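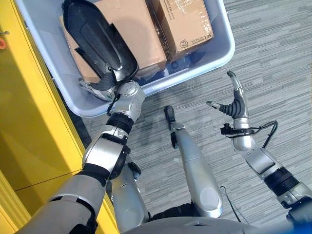
Chapter 6
Packing, Labeling and Sending Out the Goods

Most of us give very little thought to the carton a pair of boots comes in, and yet a small manufacturer may spend as much worry on that carton as on the boots themselves. In this chapter we will take our time with the last stretch of the factory floor, where finished goods are sorted, boxed, marked and handed over to the carrier.
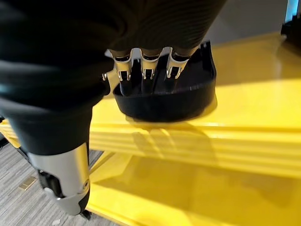
6.1 What a Packing Order Says

A packing order is a plain sheet of paper, or a page on a screen, that tells the packer how many pieces go in each carton and what must be printed on the outside. Suppose Clamine, a maker of work shoes, receives an order from the Lendimeo stores for 100 pairs. The buyer wants 55 pairs in black and the rest in brown, and would like the two colors kept apart - a very common request, and one you will meet again in the exercises. 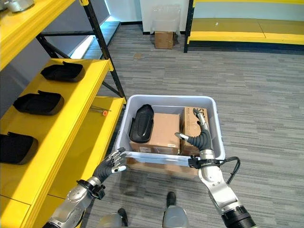

The packer reads the order through once before touching anything, then sets out the cartons by color and size. Only when the count agrees with the sheet are the cartons closed. It sounds slow, I know, but opening 21 sealed cartons to find one missing pair is a good deal slower!

Keep the Clamine order in mind as you read on, for we will come back to it when we work out freight charges.
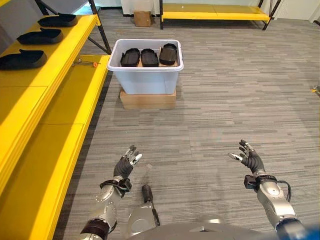

Figure 6.1 Storage bin and yellow shelving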